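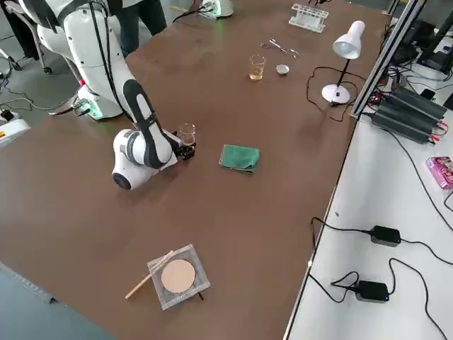

AUTOMATION WATCH | Lab Floor

Hand it the beaker and hope

The pitch from Zorkix arrived in August and it was a confident one. Show the arm the job by hand, the brochure said, and by the end of the shift it will do the job for you. No code, no integrator, no six-month wait. I've been reading brochures like that for 14 years, so I went to see the Riviere lab at nine in the morning and stayed until they locked up.

The task was a plain bench job: pick up a small glass beaker, carry it over to a filter paper, tip, put it back. A first-year student learns it before lunch. Catalina Tapia, who runs the training sessions, took the arm through it by remote control 20 times while the system recorded. She is very good at it. She's also the third operator they've tried, and the sessions from the first two were thrown out.

That's my first grumble. "Teaching by demonstration" sounds like anyone can do it, and the sales material leans hard on the idea. Tapia told me she needed nine days before her own recordings were usable. Her hesitations go in with everything else. If she slows down over the cloth, the arm learns to slow down over the cloth, whether or not there's any point to it.

Glassware is a rotten place to start, too. Clear beakers are hard on cameras, and a bench has clutter on it – a lamp cord, a dish, a pair of scissors or forceps, whatever got used last. Segundo Mosquera, the engineer on the project, likes the clutter. He says a robot that only works on a bare table is no use to a working lab, and I agree with him. I'd just like to see the numbers for when the lamp gets moved.

I asked for them. Zorkix has a target of 100 unassisted pours in a row, and Mosquera wouldn't say how close they are. He did say that most of the misses come at the tip, where the operator is judging the flow by eye and the gripper has no feel for it at all. Somebody watching a screen and somebody holding a beaker aren't getting the same information.

Nelly Alvarado at Protinano, which is thinking about two of these arms for its Traltlow site, was more patient than I was. Her argument is that the recordings keep their value even if this year's software doesn't. Maybe so. She'd also be paying an operator's wages to make them, and I couldn't find that line anywhere in the quote.

I'll go back when they let me shift things around on the table myself. Mosquera said he'd think about it.

Filed under: robotics, lab work, training
6 comments | 31 shares
Contact the newsletter desk | Back to top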